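Cenirer Help Forum > Arms and grippers > Faults and stops

Arm trips protective stop when turning the lower knob on a microwave

Posted by Joni Huttunen, 16 February 2023

We have a single arm with a two-finger gripper set up at a bench in the Drimgate workshop. The task is to turn the lower knob (the timer) on a countertop microwave, let go and withdraw. The microwave is not plugged in. The controller is a Girix unit with the standard force limits, and the program was recorded by hand guiding in October.

The fault is a protective stop while the knob is being turned. Out of 89 runs, 20 ended this way. The log gives the same entry each time: torque limit exceeded, last wrist joint. The other runs complete and the knob ends up where it should.

What I have tried so far:

Lowering the turning speed by half. No change.
Raising the grip force one step. The stops came sooner in the movement.
Restarting the controller and clearing the stored payload. No change.
Running the same wrist rotation in free space, with nothing gripped. No stops at all.

The last result makes me think the arm itself is sound. I do not want to raise the torque limit until I know what it is reacting to, as people work next to this bench. Can anyone suggest where to look? Pictures are at the end of the thread, as the form would not let me put them in the first post.

Hämäläinen

Had the same message on a different arm. Raised the limit by two steps and it went away. Might be worth a try.

Morag Gillies

Please do not raise the limit on the strength of the post above. The stop is there to protect a hand caught between the gripper and the appliance, and a higher limit removes part of that protection without removing the cause.

Your free-space test is useful. If the wrist turns freely by itself and trips only when it is holding the knob, the load is coming from the contact. The usual cause is that the wrist axis and the knob axis are not in line. The fingers then try to carry the knob round in a small circle, the knob cannot follow, and the side load rises as the angle increases. A firmer grip makes this worse, which agrees with what you saw.

I would check in this order.

First, the position of the microwave. A light plastic appliance standing on a smooth table will creep a little each time it is pushed. An error of 4 mm between the axes is enough to cause trouble on a small knob. Mark the position of the feet with tape, run the program until it stops, and see whether the tape still lines up. If it does not, fix the appliance down before changing anything else.

Second, the tool centre point. If it was set with other fingers fitted, set it again. Turn the wrist through its full range above a fixed mark and watch whether the point between the fingertips stays over it.

Third, the cables at the wrist. Free space is a fair test only if the cables have the same freedom there. Close to a flat panel, a loop can be pressed against the front of the appliance or caught under a finger. Watch one full turn from the side, at reduced speed, with the stop button in your hand.

If all of these are in order, split the turn into 2 shorter movements with a release and regrip between them. It takes longer, but the side load is relieved halfway.

Could you post the pictures of the bench and the approach?

Joni Huttunen

Thank you. Pictures below. The first two are from the wrist camera with the gripper open over the table, the other two from the fixed camera. 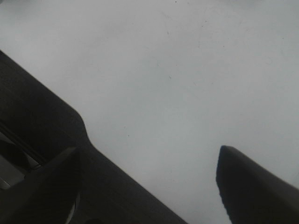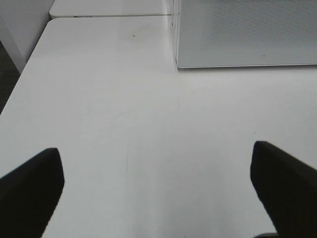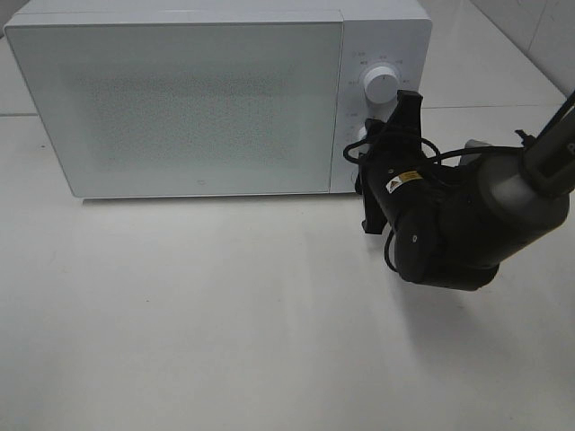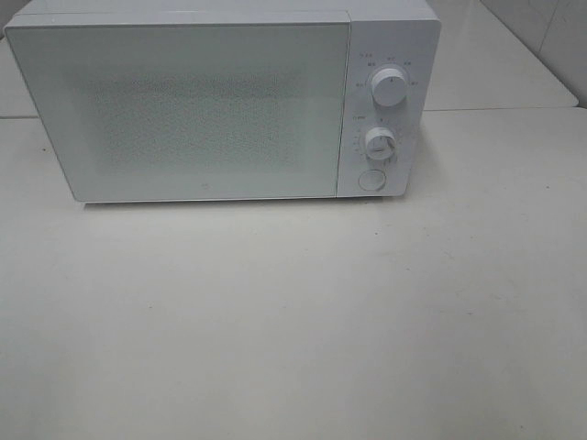

I have not done the tape test yet. The microwave was never fixed down, and it gets moved when the table is wiped, so the position recorded in October cannot be relied on. The tool centre point was copied from an older program and I do not know which fingers were on at the time, so I will set it again in any case.

The torque limit stays as it is. I will fix the appliance first, repeat the runs with the same grip force as before, and change the tool centre point only after that, so that the two effects can be told apart. The split turn can wait until both are done. I will add the log entries to this thread when I have them.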